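Kotix Forum > Arms and Grippers > Teaching by hand vs teleop

Is 39 demos enough for PC teardown?

torquelimit
Joined in February, mostly a lurker. We bought a used arm to take apart old desktops at our recycling shop. The Conbridge teleop kit claims you can teach a task in 39 demonstrations. Has anyone here gotten near that on a real computer, cables and all? I don't believe it.

bent_pin
Nope. I'm at 108 by remote control and it still goes for the cable when it should go for the drive. My demos are sloppy, I'll admit that. Two fingers, no feel, and something is always hanging in the way.
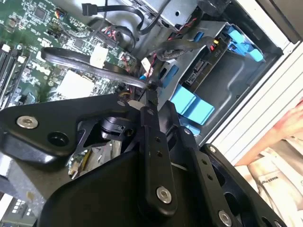 Reply #3
slowhands
Those blue tabs on the drive cage are the easy part. A person finds them with a thumb. Try doing it over a laggy link with a ribbon cable looped over the board right where your fingertip wants to go. I quit teleop and started moving the arm by hand, and my demos got a lot more even.

Reply #4
bent_pin
Disagree. When you push the arm by hand, your own arms end up in the camera view. Then the policy sees a person in every demo and nobody at run time. How is that better?

Reply #5
slowhands
Record the path, step back, replay it with the camera on. The Risenik manual covers this. Takes 2 passes per demo, so yes, it's slow.

Reply #6
torquelimit
So the 39 is really 78 passes, if it even holds. And does it still work on a different case model? Every tower we get is laid out differently.

Reply #7
varghese_fan
I run the Varghese controller. Got to 100 demos on one model of case and it was decent. Swapped in another brand and it was useless. I'd keep a screwdriver handy.

Reply #8
torquelimit
About what I figured. I'll do one case model, by hand, and post the failures too. Not buying the kit until somebody shows me an uncut run.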